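Workshop Tips: What You Take With You When You Leave a Job

Every few months somebody forwards me a post claiming you can protect yourself in a trade secrets fight with a clever clause or a clean laptop. I don't buy it. I left Drurnow after 9 years at the bench, went to a smaller shop, and got a letter from their lawyers on a Friday. These are the habits I'd trust, and a few I wouldn't.

Read what you signed before you give notice. Most people I know have never read theirs. Mine ran to 5 pages and the part about drawings was on the last one.

Don't wipe anything. The forums love this advice and it's terrible. A wiped phone looks worse in front of a judge than a phone full of dull shop photos. Hand the thing back as it is and get a signature for it.

Keep your own tools on a list. Mine has 147 lines, down to the scribers. When Drurnow asked about a set of gauges I had the receipt the same afternoon. Apps like Guvix promise to do this for you. I tried it for a month and went back to a notebook.

Be wary of "it's all in my head." Virgil Bucur told me that what you remember is yours. Sometimes. It depends on the state and on what it is you remember. How to hold a file, sure. The exact settings for somebody's plating bath, I'd ask a lawyer first, and one you're paying.

Label your home projects. Put a date and your name on the sketch, and don't use the shop's paper. I can't promise it would win you anything, but an undated sketch is hard to argue from.

Stop texting old coworkers about work. Iona Dunbar thinks I'm paranoid on this one. Her messages haven't been printed out and read back to her across a table. Mine have, all 172 of them, including the ones about lunch.

Skip the "inventor's notebook" kits. Plodotano sells one with numbered pages and a ribbon. A bound notebook from the drugstore has pages too, and you can number them with a pen.

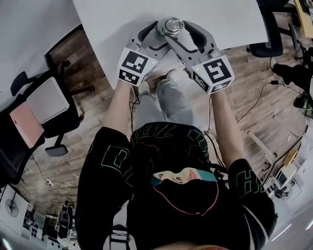 Before You Sign With the New Shop

Ask in writing whether they'll cover your legal bills if the old place comes after you. If the answer is "don't worry about it," worry about it.

Related
Can Your Boss Claim Your Side Project?
Noncompete Letters: Which Ones to Answer
Hryhorii Moroz on Shop Drawings and Who Owns Them
Do Cheap Tool Engravers Work?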